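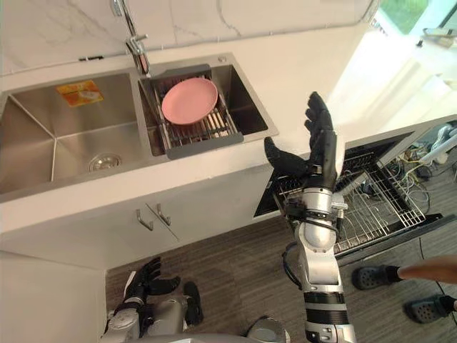
Uma leitora de Liltenden escreveu-nos a perguntar se não era mais simples deixar o escorredor na bancada, como sempre fez, e pôr um pano por baixo. Pode fazê-lo. O pano tem de ser trocado com frequência e a bancada fica ocupada. Com o escorredor apoiado na cuba, a água dos pratos cai para dentro do lava-loiça.

Perguntas frequentes: escorredores para cuba e lava-loiças duplos

Em que cuba devo pôr o escorredor?
Na mais pequena. A cuba grande fica livre para lavar tachos e tabuleiros. Se só tem uma cuba, escolha um modelo estreito e encoste-o a um dos lados.

Como sei se o escorredor cabe?
Meça a cuba da frente para trás, de bordo interior a bordo interior, e some a largura dos bordos onde as peças de apoio vão assentar. As duas extremidades têm de ficar bem pousadas. O modelo Restska (ref. 2248) serve em vãos até 50 cm. Para cubas mais fundas do que isso, veja a página da gama Maltthorpe.

Quantos pratos posso pôr ao mesmo tempo?
Depende do modelo. Nos escorredores planos, sem divisórias, os pratos ficam deitados e convém não os empilhar. Um prato raso ocupa grande parte da superfície. Se lava muita loiça à mão, compre um escorredor vertical.

O prato deve ficar virado para cima ou para baixo?
Para baixo, se quer que escorra. Virado para cima, o prato com rebordo guarda água no meio. Se o deixar assim, seque-o com um pano antes de o arrumar.

Posso pousar um tacho quente no escorredor?
No metal, sim. Nas peças das extremidades, não. O mesmo vale para frigideiras acabadas de sair do fogão.

O lava-loiça novo traz um autocolante na cuba. Tenho de o tirar?
Sim, antes de começar a usar. Aqueça-o com água quente durante 2 minutos, levante um canto com a unha e puxe devagar. Os restos de cola saem com óleo alimentar e um pano macio. Não use lâminas nem palha de aço.

Para que servem os vincos no fundo da cuba?
Encaminham a água para o ralo. Passe a esponja ao longo deles, que é onde se junta o calcário.

A junta entre a bancada e a parede ficou irregular. É defeito?
Em geral é só uma questão de aspeto. Se não houver falhas nem partes soltas, continua a vedar. Para a refazer, retire todo o vedante antigo, limpe com álcool e deixe secar antes de aplicar o novo. Não ponha vedante por cima do velho.

Como limpo o escorredor?
Com detergente da loiça e uma escova pequena, uma vez por semana. Insista por baixo das barras e nos encaixes. As manchas brancas saem com vinagre diluído, bem passado por água no fim.

Vendem peças de apoio em separado?
Sim, aos pares. Encomende pela referência 74 e indique o modelo. Nos escorredores Ishida as peças são fixas e não se substituem.

Qual é o prazo para devoluções?
Os artigos por usar podem ser devolvidos na embalagem original. As encomendas feitas em dezembro podem ser devolvidas até ao fim de janeiro.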